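Beltitz Clinic Phrasebook

README, version 10

Contents of this package
phrases.tsv: the phrase pairs
topics.tsv: topic codes and their full names
audio_list.tsv: which phrases have a recording
CHANGES.txt: what was added or fixed in each version
README: this file

Summary

The Beltitz Clinic Phrasebook is a set of short spoken phrases used at the front desk, in the waiting room and in the blood draw room of a small clinic. Each phrase is given in plain English and in the local speech of the Brondov valley. It was put together for interpreters in training and for people who study how medical talk is translated. It is not a medical reference and should not be used to give advice to patients.

The current version has 2,852 phrase pairs. Of these, 1,963 have been checked by two speakers. The rest have been checked by one speaker and are marked with a 1 in the "checks" column.

Where the phrases come from

The first 1,000 pairs were typed up from a paper booklet that the Beltitz clinic kept at its front desk. The booklet had no author listed and many pages had been written over in pencil. Where the pencil and the print disagreed, we kept the pencil version and put the printed one in the "older_form" column.

Later pairs were collected in Clurkton, where a lot of valley families moved for work. Speakers were given a situation in English ("you need to ask if the person has eaten today") and asked how they would say it. They were not given an English sentence to translate, because that gave stiff answers in our early tries. The English side was written afterward from notes.

No phrase was taken from a real visit. No patient data of any kind is in the files.

Columns in phrases.tsv

id: a number that does not change between versions. Deleted ids are not reused.
english: the English phrase.
valley: the valley phrase, in the Hosoda spelling.
older_form: an older or printed form, if we have one. Often empty.
topic: a three-letter code. See topics.tsv.
polite: 0 for plain, 1 for polite, 2 for very polite.
checks: 1 or 2.
note: free text. Not edited for style.

Files are tab-separated, UTF-8, with one header row. Some notes contain commas and double quotes. Do not open the file with a reader that treats quotes as special, or rows will run together.

Topics

The largest topic is FRO (front desk), followed by PAI (describing pain) and LAB (blood draws and test results). The smallest is DEN (teeth), which was only started in October and should be treated as a draft.

LAB needs the most care. The valley speech has one everyday word that covers a sample, a test and a result, so "your test is ready" and "your sample is ready" come out the same unless the speaker adds something. In the checked rows we picked the longer wording. In the rows with one check you will find both.
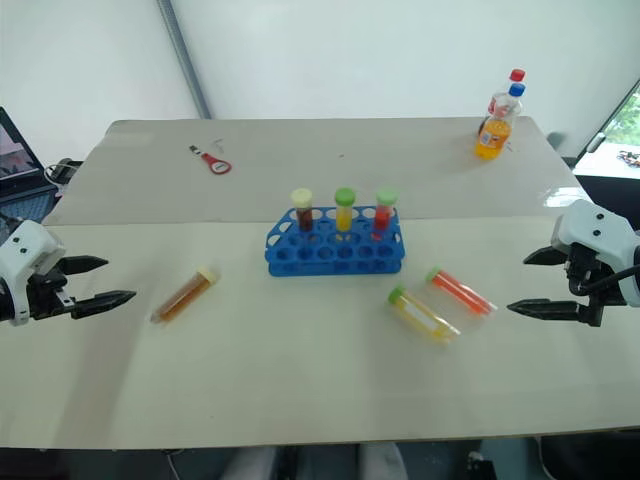

On the LAB rows, a user in Clurkton wrote in to say that the longer wording sounds like a letter from the tax office, that older people in her family would use the short word and point, and that an interpreter who talked the long way all morning would get laughed at. We have added short forms for 10 of the LAB rows on the strength of that message, with polite set to 0. The long forms stay in as separate rows.

Spelling

There is no official spelling for the valley speech. We use the Hosoda spelling since it can be typed on a normal keyboard. Long vowels are doubled. The catch in the throat is written with an apostrophe, and only the straight one. If you find a curly apostrophe in the file it is a mistake, please report the id.

Place names are left as they are written on road signs.

Known problems

The polite column was filled in by different people and level 2 is used too freely in FRO.
Phrases for children are thin. Most were written from an adult's point of view.
Some PAI rows have an English side that is more exact than the valley side. "Throbbing" and "pounding" share one valley word.
Upper valley speakers use a different ending on questions. It appears in notes but has no column of its own.
audio_list.tsv still points to two recordings that were withdrawn.

Use

Free to use for teaching and research. Please keep the id numbers if you pass the data on, and say which version you used. If you print it for use in a clinic, have a local speaker read it through first.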